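Der Kamm meiner Großmutter und ich

Angefangen hat es in Silla, in einem Laden, der eigentlich Schlüssel nachmacht. Hinten im Regal, zwischen Schuhcreme und Ersatzsohlen, lagen Haarbürsten, echte, mit Naturborsten, und ich habe mindestens eine halbe Stunde davorgestanden und an allen gezupft. Mein Mann saß derweil im Auto und hatte Hunger. Gekauft habe ich zwei. Seitdem geht das so!

Man unterschätzt ja, wie viel Zeit im Leben fürs Bürsten draufgeht. Meine Großmutter kannte da kein Pardon: hundert Striche am Abend, vornübergebeugt, und wehe, ich habe beim Zählen gemogelt. Ich habe immer gemogelt. Von 47 auf 63, das hat sie im Nebenzimmer trotzdem gehört (ich weiß bis heute nicht, wie).

Im Februar habe ich dann Mostafa Badawi besucht, der in Plukitz Bürsten repariert. Ja, repariert! Man schickt ihm das gute Stück vom Flohmarkt, und er zieht die Borsten neu ein, Loch für Loch, mit einem dünnen Draht. Für eine große Bürste braucht er fast 7 Stunden. Ob sich das rechnet, wollte ich wissen. Er hat gelacht und mir Tee nachgeschenkt.

Von den hundert Strichen hält er übrigens gar nichts. Lieber wenige, dafür in Ruhe, und immer unten an den Spitzen anfangen. Wer oben ansetzt, schiebt sich den ganzen Knoten nur bis in den Nacken zusammen – und dann wird gerissen und geflucht, ich kenne das von meiner Tochter jeden Morgen um kurz nach sieben.

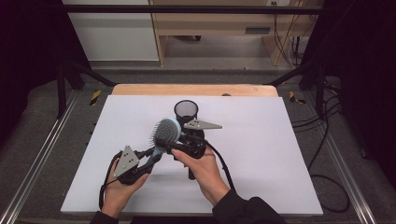
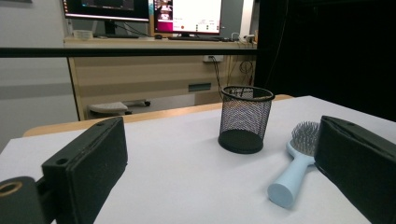

Hellblau, auf beiden Bildern.

Was mich zur Farbfrage bringt, über die bei uns zu Hause ernsthaft gestritten wird. Meine Tochter will alles in Türkis, ich hänge an dunklem Holz, und mein Friseur Emiliano Figueroa findet, eine Bürste müsse vor allem grell sein, damit man sie in der Tasche wiederfindet. Sauber machen muss man sie sowieso alle. Haare mit dem Stielkamm herausheben, lauwarmes Wasser, ein Tropfen Shampoo, dann mit den Borsten nach unten aufs Handtuch. Holz bitte nie einweichen, da hat mir Mostafa richtig ins Gewissen geredet.

Meine beiden aus Silla liegen jetzt im Bad auf der Fensterbank. Eine davon benutzt inzwischen mein Mann, für den Bart.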